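How do you stop knits from stretching out in storage?

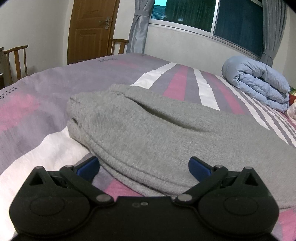
Gray knit, folded, on the bed

Posted by Ourania Karamanlidis, 24th May

Hi all, first post after reading along for ages! I'm putting the winter clothes away and I'd like to do it right this time. Last year I hung everything in the hall closet, and by fall two of my good sweaters had those little shoulder bumps and one had grown so long it was basically a dress. So this year it's all getting folded or rolled, and I've started with the gray ones.

My trouble is space. I have one long drawer and a flat bin that goes under the bed (a Pranby, the kind with a zip lid), and neither one is deep. Rolling seems to fit more in, but my mother swears rolled knits come out with creases you can't steam away. Is she right? And do the vacuum bags do any harm if it's only until October? I've got a mix of wool, cotton and some acrylic I'm not too precious about.

Oh, and cedar. I bought a bag of Pollum cedar balls and I can barely smell them.

Pollywog_knits

Your mother is half right. Tight rolls will crease, mostly at the cuffs and anywhere the fabric doubled over on itself. Loose ones are fine. What I do is lay the sweater face down, fold the sleeves straight across the back, bring the sides in, and then roll from the hem up without pulling on it. If it springs open a little when you let go, you've got it about right.

Wash everything first, even the stuff that looks clean. Moths go for sweat and skin oil and the bit of soup you didn't notice. Let it get bone dry — I leave mine flat on a towel for two days — and only then put it in the bin.

Skip the vacuum bags for wool. I left a chunky cardigan in one from May until August and it came out like a placemat. It did puff up again after a wash, mostly, but the ribbing at the bottom never got its stretch back. Cotton and acrylic, go ahead.

For the cedar, rub the balls with a bit of fine sandpaper and the smell comes right back. I do mine every season and I've had the same bag for 10 years!

dale_in_the_attic

just fold them. heavy ones on the bottom. been doing it forever, never had a problem

Marguerite T.

Agree with Pollywog on nearly everything, but I'd fold the heavy wool and only roll the cotton. A roll of thick wool takes up so much height that the zip on those under-bed bins won't close (ask me about the one I broke). I put a sheet of plain tissue inside each fold so there's no hard line, and halfway through the summer I take everything out and fold it again in different places. It takes me one evening with the radio on.

For the one that turned into a dress, if it's wool, try wetting it in cool water, pressing it in a towel and patting it back to the size you want on a flat surface. Mine needed two goes, and the sleeves are still a bit long.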